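Textile Care and Small Laundry Practice
Handout 4: Sorting, Soaking and Drying Dark Fabrics

Read this before the session on Wednesday, May 19, 2021. Bring it with you, along with the care label sheet from Handout 3.

1. Why dark fabrics get their own load

Dark dye sits in the fiber in different ways depending on the fiber and the dye used. Cotton dyed with reactive dye holds its color well once the loose dye has been rinsed out. Cotton dyed with sulfur dye, common in cheap black work clothes, loses color slowly for as long as the garment is in use. Polyester is dyed at high heat and gives up very little.

In practice the person sorting the load rarely knows which dye was used. The rule at the Henddale laundry is to treat any black or navy cotton as a risk until it has been washed three times. New items go in a separate load with cold water.

Fading has two causes and students often mix them up. One is dye loss, where color leaves the fiber. The other is surface wear, where broken fiber ends stick up and scatter light so the cloth looks gray. Turning a garment inside out helps with the second and does very little for the first.

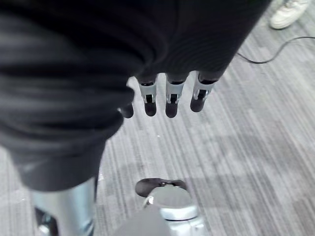 Ribbed cuffs and hems need a separate look. The rib knit is often made from a different yarn than the body of the garment, and it may fade at a different rate. If the two parts no longer match, write it on the ticket before washing. Customers notice it when they get the garment back and will assume the wash did it.

2. Testing for color loss

Use a white cotton cloth, damp, and an inside seam.

Press the cloth on the seam for 12 seconds. Don't rub.
Look at the cloth in daylight or under the white lamp.
No mark: wash with other darks.
Faint mark: wash with other darks, cold only.
Clear mark: wash alone and repeat the test when dry.

Record the result on the ticket. A test that isn't written down has to be done again by the next shift.

3. Water and detergent

Too much detergent is the most common fault we see. The excess stays in the cloth, dries as a pale film and is taken for fading. A second rinse will usually remove it. Hard water makes the film worse - the supply in Niridthorpe is hard, so the second rinse is standard there for all dark loads.

Powder can leave streaks in cold water. Use liquid for anything washed cold. Dridero liquid is the one stocked in the practice room, and the measuring cup is marked for half and full loads.
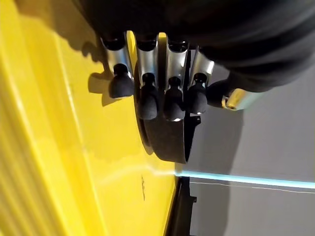

Fu

4. Drying

Sunlight fades dark cotton faster than washing does. Dry in shade or indoors, inside out, with space between the items. Thick hems and double seams take longest, so feel those before you fold anything. A hem that is cool to the touch is probably still damp.

Tumble drying is allowed for cotton on low heat. Take the load out while the seams are slightly damp and finish it on the rack. Overdrying causes shrinkage and adds to surface wear. Empty the lint screen before each load.

Knits should be dried flat if they are heavy. A wet sweatshirt on a hanger will stretch at the shoulders, and the shape doesn't always come back.
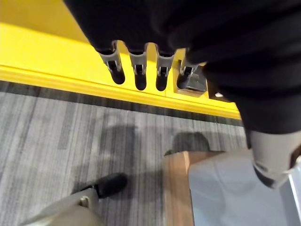 5. Before next session

Test two dark garments from home using the method in section 2. Note the fiber content from the label, the result, and whether the ribbing matches the body. Half a page is enough. The June sessions cover wool and blends.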